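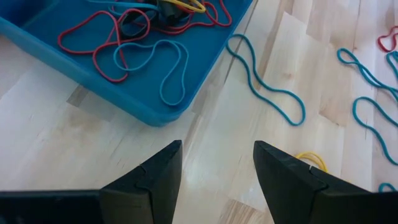 Bukov is hiring a cell technician to set up and maintain one sorting cell at its Londoño site. The cell is a single arm with a two-finger parallel gripper and a small camera mounted at the wrist, and its current work is picking small elastic parts off a floor surface and placing them in a shallow tray. Rubber bands are a hard case for this hardware. A teal band stretched out in a long wavy loop on pale planks gives the camera a clear outline, but a small yellow one bunched up close to a fingertip is partly hidden by the finger, and the glossy floor throws a bright patch into the gap between the two fingers. The technician will be responsible for keeping finger geometry, camera aim and lighting within limits so that such picks can be repeated.

Duties

Inspect the gripper fingers at the start of each shift for scuffing, play at the seams and uneven closing. Replace fingers in matched pairs only, and log the change.

Re-zero the gripper after every finger change. Check full-open and full-closed positions against the setup sheet.

Clean the wrist camera window, confirm focus at working height, and redo the hand-to-camera calibration if the error is over the limit on the sheet.

Adjust lamps and shades to reduce glare on the floor surface. Record lamp positions.

Run the 89-pick acceptance routine after any mechanical work. Missed picks are sorted by cause — slip, double pick, bad approach — and entered in the Trernus log.

Grease and belt service at 2000 hours, cable and connector replacement at 4000 hours.

Requirements

At least 3 years of hands-on work with robot arms or comparable motion equipment. Ability to read wiring diagrams and find a fault with a multimeter. Working knowledge of lockout procedure. Basic scripting is useful — the calibration tools run from a command line — but can be learned on the job. Applicants must be able to kneel and work at floor level, as the pick surface is not raised.

Terms

Full time, day shift, on site. The technician reports to Catherine Cruickshank, cell maintenance lead. Training on the arm controller is given by Octavio Escobar during the first weeks and is paid at the full rate.

To apply, send a resume and a one-page account of a repair you carried out yourself, including how you confirmed the fault, to Ruth Taipe in the hiring office. Shortlisted applicants will be asked to do a finger swap and re-zero on the cell.

Posted Jul 25, 2021

Related openings
Controls Electrician, Drastedard Line
Calibration Assistant (part time)
Spare Parts Clerk, Londoño
Night Shift Maintenance Lead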